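What the Back Cover Promises: Blurbs on Small-Press Crime Novels
Final project report
Rizwan Hashmi and Isla MacAulay
Submitted 18th February

We came to this project by way of a disagreement over a paperback. One of us (Isla) had bought a crime novel from the Usmani bookshop in Briltmont on the strength of its back cover, and the other (Rizwan) had bought the same novel in spite of it, and we spent most of a bus journey arguing over whether the blurb had told the truth about the book. By the time we got off we had the beginnings of a project, although it took our tutor a good deal of patience to get us from "blurbs are interesting" to a question that could be answered in the time we had.
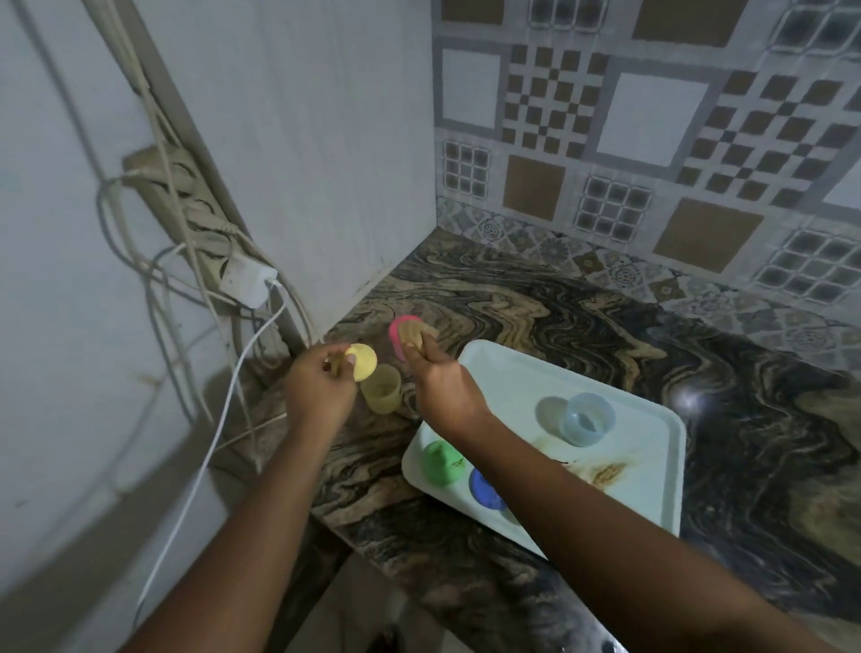
Department of Publishing and Book Studies

1. The question

The question we settled on was how far the back-cover copy of a small-press crime novel describes the book's plot, and how far it describes something else: the mood, the author, the other books it is supposed to be like. We also wanted to know whether readers notice the difference and whether they mind. There is plenty of advice for writers on how to put a blurb together, and much of it contradicts itself in a rather cheerful way. Some of it says to name the main character in the first line, some of it says never to do so, and nearly all of it says to leave the reader with a question. We found far less that asked readers what they made of the result.

We kept to crime because it is a kind of book with firm expectations. A reader picking one up more or less knows that something dreadful has been done and that somebody will try to find out who did it, and so the blurb has to decide what to say on top of that. We kept to small presses because the people who write the copy there are often the same people who edited the book, and we thought (hopefully) that they might talk to us.

2. What we did

Our first source was the back covers themselves. We read 176 of them, all from the crime lists of Ustora and Ulska, which are the two presses whose catalogues we could get at in full. Each of us read every blurb separately and marked each sentence as plot, setting, mood, author or comparison. Then we sat down together and went through the ones where we disagreed. There were more of these than either of us would have liked. "In a village where everyone has something to hide" gave us an entire afternoon of trouble, because Rizwan held that it was setting and Isla held that it was mood, and in the end we let a sentence carry more than one mark. We should have done that from the start, and it meant going back over everything we had already finished.

Our second source was a questionnaire, which went out in September through the Usmani bookshop's newsletter and on a printed slip at the till. We received 514 usable replies, a good many with long notes in the margin, and we are very grateful to the staff for putting up with the shoebox for as long as they did.

We had planned a third part, in which readers would be given a blurb with the comparison lines taken out and asked whether they still fancied the book. We tried it on our own friends and gave it up. They all recognised the books, and they were far too kind about our editing.

3. What we found on the covers

The plot takes up less room than we expected. In most of the blurbs it is over by the end of the opening paragraph, and what follows is mood or comparison, often with a line from another author to finish. Ustora's copy tends to be longer and to give more of the story away, sometimes as far as the second body. Ulska prefers short sentences standing on lines of their own, and is very fond of weather. Snow, fog and rising water do a great deal of work on an Ulska cover — we came to look forward to them.

Comparison lines were the part we had been ready to grumble at, and we ended up more forgiving. Where they named a particular quality ("for readers who like a slow-burning inquest") they seemed fair to the book. Where they only named a bestseller they could have been moved from one cover to the next without anybody noticing. We tried this with several, swapping them about on our printed sheets, and in places we lost track of which belonged where.

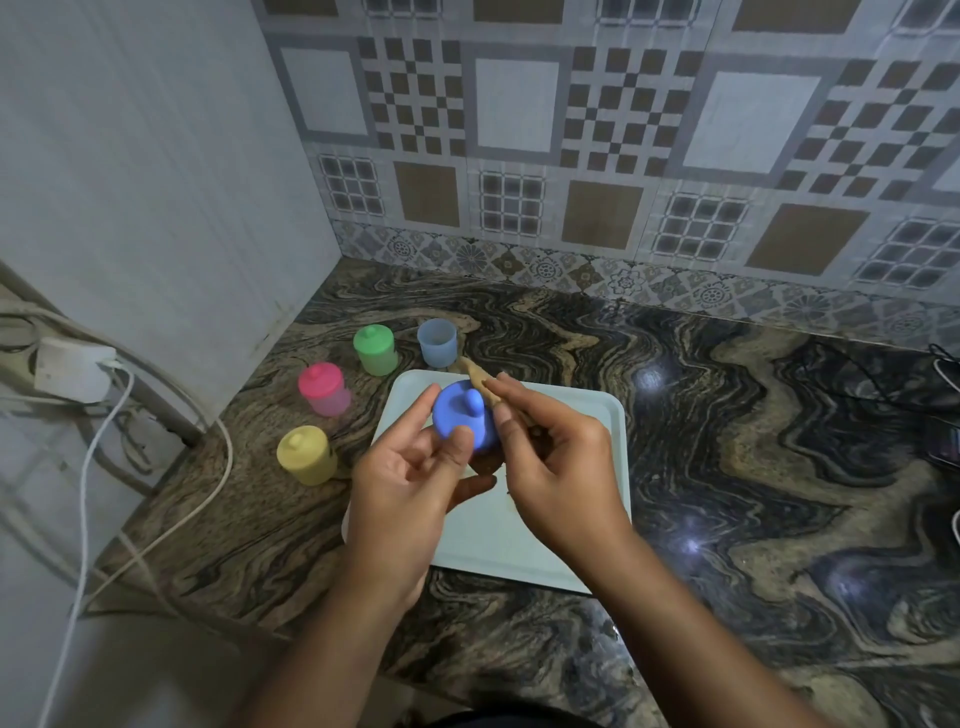
Blue lid and wooden stick, with the green tray underneath.

4. What readers told us

Readers do read blurbs, but many of them don't read to the end. The notes in the margins were very plain on this point. Several people said they stop as soon as they know where the book is set and who is doing the detecting, for fear of being told too much. One wrote that she covers the last paragraph with her thumb. Another reads the blurb only after finishing the novel, to see whether it was honest, and he sounded as though he enjoyed being cross.

The strongest feelings were about spoilers, and after that about the word "twist". Readers felt that being promised a twist made them sit waiting for it, and that the middle of the book suffered as a result. Comparison lines bothered people much less, and some said they were useful when buying for somebody else.

5. Limits

Our readers came from one bookshop in one town, and people who subscribe to a bookshop's newsletter are not ordinary browsers. We also had no way of telling how far each blurb matched its novel, short of reading the novels, and we managed that for only a handful. Library borrowers would be the group we would go to next. We would also like to look at online listings, where the copy is sometimes a different text from the one printed on the book.

6. Thanks

Thank you to our tutor, to the editors at both presses who answered our letters so fully, and to everyone who filled in a slip. The marking sheets and the blank questionnaire are in the appendix, and the completed slips have been left with the department office for anyone who would like to read the margins.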